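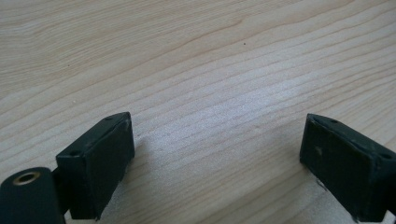 Gripper fingers over a wood tabletop

Is Draltum going to cut our hours?

Posted 2023-07-18

I work at Multow, in the sample room. Since spring a few of us have been taken off regular tasks to handle things on a table with the hand-held grippers, over and over, so a robot can learn from it. The sheet from Draltum asks for 100 runs a shift. The manager says it will "free us up". For what, he didn't say. They want the first arm in by October, and I'm told nobody's job changes – but the fall schedule has 64 hours with no names on it. Has anyone been through this, and what should I ask before I sign the new duties form?

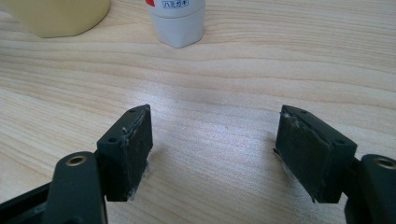
Plornanura
Get the pay grade in writing. We had the same talk at Coughlan. The arm came, it stopped around 10 times a day, and guess who had to restart it while doing the old job too. My title stayed the same and so did my check. They did cut the evening shift, but they called that seasonal. I don't buy it. Ask who covers when the thing is down, and ask if you can go back to your old tasks if you don't like the new ones. 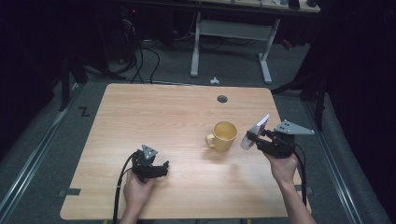
Two grippers, one mug

benchside_1163
Depends on your state. Ours has been fine so far, my wrists are sore from holding the grippers though. Bring that up too – we got a longer break out of it. Don't sign the same day they hand it to you.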